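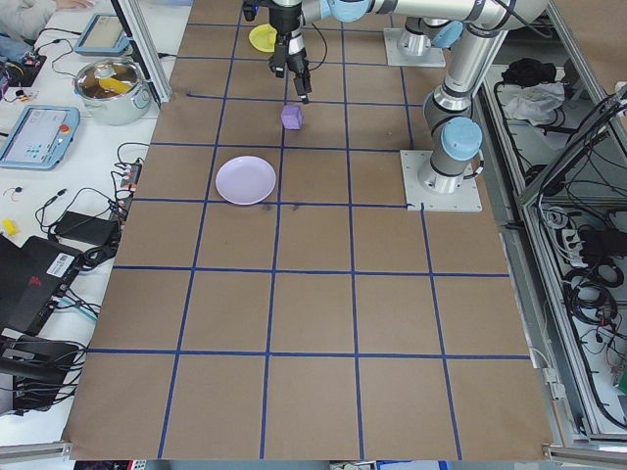

Teresa Okwuosa
Fourth-year student, Industrial Engineering -- project report, Ulbridge site

1. Background

Michiels packs tableware sets for mail order at its Ulbridge site. Each set is made up by hand from open bins. In January the company began the Caker project with Grutari, an integrator, to move part of the pick-and-place work to robot arms. My assignment was to record how the operators' tasks changed, not to rate the arms.

2. Test table

Trials are run on a table covered in brown paper and marked off in squares with blue tape. Two arms are mounted at the table on white plates. The test items are plates and small cubes. A cube is a stand-in for a boxed accessory and is simple to grip from above with two fingers. A plate is harder: the rim is shallow, and the approach angle has to be set again for each position. Operators call out positions by square, and this wording has carried over into the shift log.

The teach pendants are kept on the white bench to the left of the table, within reach of the person running the trial.

3. Method

I observed 20 trial sessions and held short interviews with the operators on both shifts. Tasks were logged by type and duration. Sessions stopped for maintenance were left out.

4. Findings

Before the trials, hand picking took up 95 percent of an operator's logged time. In the trial sessions it fell to 42 percent. The rest went to teaching positions, clearing stops and resetting items on the table. Walking dropped. Standing in one place went up, and several operators reported sore feet -- a point missing from the original risk assessment.

Training was uneven. The day shift received 40 hours on the pendants. The evening shift learned from the day shift at handover, with no time set aside for it. Evening operators were slower to restart after a stop and more likely to call Grutari for faults they could have cleared themselves.

Pay grades have not been changed. Operators who teach positions are still listed as packers.

5. Recommendations

Give the evening shift the same pendant training. Add floor mats at the table. Review the job description before a second table is ordered. Keep the square names in the log, as both shifts already use them.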